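The label on a winter blanket usually gives three facts: fiber content, country of manufacture and washing temperature. None of them tells a buyer how warm the blanket is. Warmth depends mainly on how much still air the fabric holds, and that depends on pile height, pile density and how well both survive the washing machine.

Most inexpensive bed blankets sold today are polyester, knitted on circular or warp machines and then brushed. Brushing pulls filament ends out of the knit and stands them up. Shearing cuts them to an even height. A blanket finished this way traps air on both faces, which explains why a light one can feel warmer in the first minute than a heavy woven cotton one. The fiber itself absorbs little moisture, so sweat vapor has to travel through the gaps or stay where it is.

Fabric weight is quoted in grams per square meter. At Dimel, a finishing plant that brushes and shears for several store labels, the standard winter grade leaves the line at 358. The figure is taken from a conditioned sample cut by die, and it includes the backing knit, which adds weight and strength but very little insulation. Two blankets with the same number can perform differently if one carries more of its mass in the base.

Printing comes before brushing on most lines. Disperse dye is transferred to the flat knit under heat, and the pile is raised through the printed surface afterward. Raising blurs the edges of a motif slightly, so artwork is drawn with thick outlines and large areas of plain ground. Fine lettering tends to suffer first. A printed face with a plain reverse is normal at this price.

Laundering does more damage than use. Wellow, a textile laboratory that tests for retailers, ran the winter grade through 37 home wash cycles and measured thickness every fourth cycle. Most of the loss came early - the pile flattened quickly, then held. Samples dried on high heat lost more than samples dried on a line, and their filament tips fused into small hard points that could be felt by hand.

Layering is the cheaper way to add warmth. A second cover creates another air space, provided the top layer is light enough not to crush the one underneath. A tightly woven cloth on top also cuts air movement through the pile, and a loose knit does much less in that position. 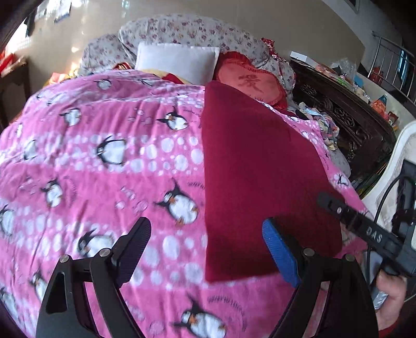
Maritza Usuga puts the tightly woven layer underneath in a damp climate, on the grounds that moisture then collects where it can be washed out easily, and she considers the loss of warmth too small to matter above freezing. Her other objection is to the weight figure. She would replace it with thickness measured under a fixed load, before washing and after 4 cycles.

Lunitz, which makes the gauges used for that measurement, offers a bench model with a wide presser foot for pile fabrics. The foot has to be lowered slowly, and the reading is taken after a fixed delay to let the pile settle.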